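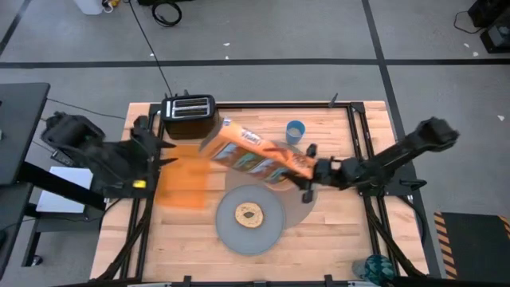
Projet petit-déjeuner : le budget, ou comment on a appris à lire un devis
Rapport de mi-parcours, partie 3
23 octobre 2026

Fung-ping Tu s'est chargée du code et moi, Chia-hao Chow, j'ai hérité des sous. Je croyais avoir la part facile (quelle erreur !). En juin, on avait rendu une feuille avec trois lignes : les bras, la table, « divers ». Notre encadrante a entouré « divers » en rouge et elle avait bien raison, tout notre argent est passé par là.

Ce qu'on avait oublié

Pour le poste à deux bras, on avait pensé aux moteurs et aux pinces, point. Il a fallu ajouter les barres et les équerres du châssis noir, les platines de fixation, les serre-joints, les câbles et les rallonges. Le châssis seul nous a coûté 752 euros chez Maketti, alors qu'on avait prévu de bricoler quelque chose avec des chutes de l'atelier. On a essayé, ça vibrait tellement que la pince passait à côté de l'assiette une fois sur deux. On a donc commandé, et je ne regrette pas.

Pour le plateau, grosse discussion. Fung-ping voulait du Dekton, bien lourd et facile à nettoyer. Moi je voulais garder la table en bois qu'on avait déjà, parce qu'elle était gratuite et qu'on peut serrer dessus sans trembler pour la surface. Le bois a gagné, avec son argent elle a pris un deuxième jeu de doigts pour les pinces.

Les objets du quotidien

Le scénario, c'est le petit-déjeuner : un grille-pain noir à deux fentes, une assiette, une tasse bleue, un bagel et un emballage en carton que le bras droit doit savoir tenir et déplacer. J'avais mis zéro euro en face de tout ça, en me disant qu'on apporterait des trucs de chez nous. Sauf qu'un carton, à force d'être pincé, s'écrase, et qu'un carton écrasé ne se saisit plus pareil ! Même chose pour le pain, qui sèche et devient dur comme un palet. On a maintenant une ligne « consommables » à 74 euros par mois, et je m'y tiens (à peu près, j'ai offert un paquet de bagels à la salle d'à côté).

Réparer ou racheter ?

La grosse question du semestre. Un des bras chauffe au niveau de l'épaule quand on enchaîne les cycles. J'ai demandé deux devis :

Utuvley, remplacement complet du bras : 2399 euros, livraison comprise.
Huang, articulation seule et recalibrage : 1447 euros, mais il faut tout démonter et renvoyer le bras.

Sur le papier, Huang gagne de loin. Seulement, bras renvoyé veut dire poste à l'arrêt, et on ne peut pas faire nos essais à deux mains avec une seule. J'ai passé un après-midi entier sur un tableur à essayer de donner un prix à une semaine perdue et je n'y suis pas arrivé de façon convaincante. Fung-ping propose d'avancer pendant ce temps les tâches à un bras (poser le bagel dans l'assiette, déplacer la tasse), ce qui me va très bien. On part donc sur la réparation, sauf si le délai de Huang s'allonge encore.

À prévoir avant la prochaine commande

Des passe-câbles. Un bouton d'arrêt d'urgence de rechange. Deux assiettes identiques à la nôtre, si le magasin les fait toujours. Et une vraie marge, que j'ai oubliée deux fois.

Le tableau détaillé est en annexe B, les devis en annexe C. Il me manque encore la facture des serre-joints, je la relance lundi.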